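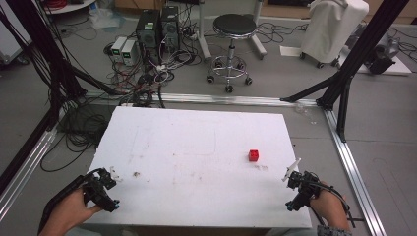
Brown smudges and scuffs on white board, drawn rectangle must stay

Ticket 98 – Uvusgate Boards and Surfaces, customer support
Product: Wainwright flat board, white
Site: Cunduvbridge, ground floor workroom
Opened: 10th July
Status: Closed, with one note for the next order

First message from customer

Good morning. We have your white board lying flat as the working surface in our room. We put small objects on it, mostly toy blocks like the red one with the studs on top. On the white surface there are now faint brownish smudges and also scuff marks. I wiped with a dry cloth and nothing changed. Then I wiped with a damp cloth and I believe one smudge became a little paler, but I would not swear to it.

There is one difficulty. On the board we have a thin rectangle drawn by hand, and this rectangle must stay where it is. It took a long time to measure and I do not want to do it again. Please tell me which cleaner will take away the brown and leave the line. I have a bottle of Groltura surface spray in the cupboard but I did not dare to use it yet.

Also there are small specks on the board. I think they are a separate question, see below.

Reply from support desk

Thank you for the clear report. Before we suggest a cleaner, please tell us:

– what the rectangle was drawn with (pencil, ballpoint, permanent marker)
– whether you can feel the scuffs with a fingernail
– whether the specks move when you blow on them
– how the board is normally cleaned, and how often

Please keep the Groltura spray in the cupboard for now. It is good for sinks and tiles but it can take off a drawn line very quickly.

Customer

Here are my findings.

The rectangle: I asked in the room and received two different replies, pencil and fine pen. I looked with a magnifying glass and I am for pencil.

The scuffs: most of them I cannot feel. Two I can feel a little. I suppose these will not go away.

The specks: the tiny ones near the red block moved when I blew. The brown speck on the left half of the board did not move. It came off when I pushed it with a piece of card, and it left no mark. So this was only dirt.

Cleaning: there is no plan for it. The last time I can find in our notebook is from December.

Support desk

That is helpful. Marks you can't feel are usually something rubbed off onto the surface, and those can often be lifted. Marks you can feel are in the surface itself, and no cleaner will change them.

If the line is pencil, please do not use an eraser sponge anywhere near it. Try this:

1. Take everything off the board, the block too.
2. Brush away loose specks with a soft dry brush, from the middle to the outside. Grit under a cloth makes new scuffs.
3. Put one drop of washing-up liquid in a cup of lukewarm water. Wet the corner of a cotton cloth and squeeze it well.
4. Choose one smudge far from the line. Rub in small circles, then dry it.
5. If it works, continue with the other smudges, and stop two fingers away from the line.
6. For smudges close to the line, use a cotton bud and work away from the line.

Keep the water on the cloth. There are cables on your floor beside the board and it should not drip on them.

Customer

I did steps 1 to 5. It went like this:

First smudge: gone after the second try.
Smudges in the middle: nearly gone. When I bend down to the side and look against the light I still find them, from above no.
Scuffs that I cannot feel: some went, some stayed.
Scuffs that I can feel: no change, as you said.

I did not do step 6 on the same day, my hand was tired and I was afraid for the line.

One thing I want to mention for your instruction sheet. Before cleaning I had to move the round black stool, as it stood behind the board and I needed to come from that side too. Its castors picked up dust from the grey floor, and I think our brown dirt maybe travels this way, from floor to hand to board. This is a guess only.

Support desk

A good guess. We have seen it with other customers who work low down near the floor. Could you sweep the floor around the board before you do step 6? Include the places under the stool and between the loose cables, if you can reach them safely.

Customer

Floor is swept. Under the coil of cables there was a quite impressive quantity of fluff. I lifted the bundle, swept, and laid it back the same way, I did not unplug anything.

Step 6 is done with cotton buds, 33 of them, you can laugh. The rectangle is still complete. At one place I touched it and it became a little grey and wide there, so now we know for certain it is pencil. I let it be. The position has not changed and for our use this is enough.

Two questions remain. Can I buy a clear cover sheet for this board? And how often shall we clean?

Support desk

Well done with the line. A brush every evening and a damp cloth once a week should be enough. Clear cover sheets are in the catalogue on page 34. They are sold by the roll and not cut to size, so please measure the board first, including the part under the red block!

Customer

I have measured. We will order the roll with the next purchase. The ticket can be closed.

Internal note: add "pencil line on board" to the cleaning sheet before the next print run of 2,000. Put the dry brush before any cloth.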